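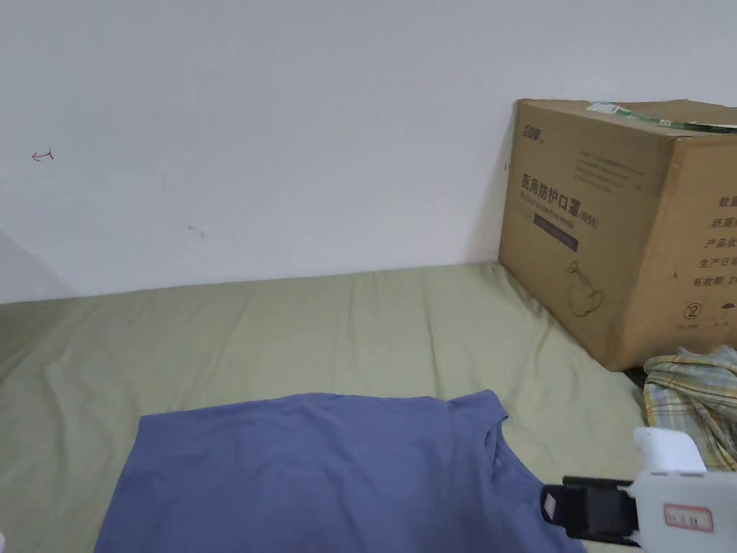 Housekeeping Skills 1
Unit 4 Handout: Folding and Boxing Clothes on a Bed

Read this before the practical. Bring it with you, along with a pencil. The practical is held in the Brophy rooms, second floor, and the door is locked ten minutes after the start time.

1. Why we use the bed

Most homes do not have a folding table. The bed is the largest flat surface in most bedrooms, and it is where people put clean laundry anyway. A made bed with only a fitted sheet on it works well. Take off the comforter and pillows first and put them on a chair, not on the floor.

A mattress is softer than a table, so a shirt will sink a little when you press on it. Use the flat of your hand and smooth from the middle out. Do not lean on the mattress while you fold, or the whole stack will slide toward you.

Pull the fitted sheet reasonably tight before you start. A few creases are fine. A deep ridge under a shirt will show up as a crooked fold.

2. Laying out a T-shirt

Work from the foot or the open side of the bed, wherever you can stand straight. The neckline points away from you and the hem is nearest to you.

Put the shirt front side down. Pull the shoulder seams out to both sides until the line between them is straight. Then pull the hem toward you. Check that the sleeves lie flat and are not tucked under the body.

Students often rush this part. If the shirt is laid out badly, start over. It takes less time than fixing it halfway through.

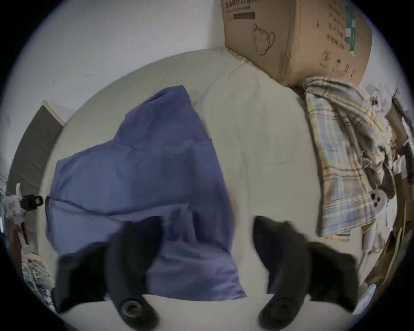

3. The fold

We teach the Podham fold in this course. Other folds are fine at home, but the practical is graded on this one.

a. Fold one side in to the middle of the neckline. Turn the sleeve back so it lies along the fold.
b. Do the same on the other side. You now have a long rectangle.
c. Bring the hem up to just below the neckline.
d. Fold in half once more and turn the shirt over.

If a shirt has been picked up and dropped in a heap, shake it out by the shoulders before you lay it down again. Do not try to spread it from the middle.

4. The box

Used cardboard boxes are fine for clothes. Set the box on the bed against the wall so it cannot tip off the back, and leave the rest of the mattress clear for folding. If the box is dusty underneath, put a towel under it.

Check these points:
- The bottom seam is taped along its full length.
- Old tape that has started to peel is pulled off or pressed down.
- Old printing or labels will not confuse anyone. Write the new contents on at least two sides.

Heavy items go in first - jeans, sweaters, towels. T-shirts go on top or stand on edge along one side. Stop filling when the flaps still close flat.

5. Grading

The practical is worth 70 points. Of these, 10 are for the state of the bed when you leave: sheet smooth, comforter and pillows back, no tape scraps. The passing mark is 61.

6. Before next time

Read the Drosel chapter on storing wool. There is one copy on the reserve shelf, call number 3905, and it does not leave the building. The Tikholm worksheet is due at the start of class. Answers in pencil are accepted.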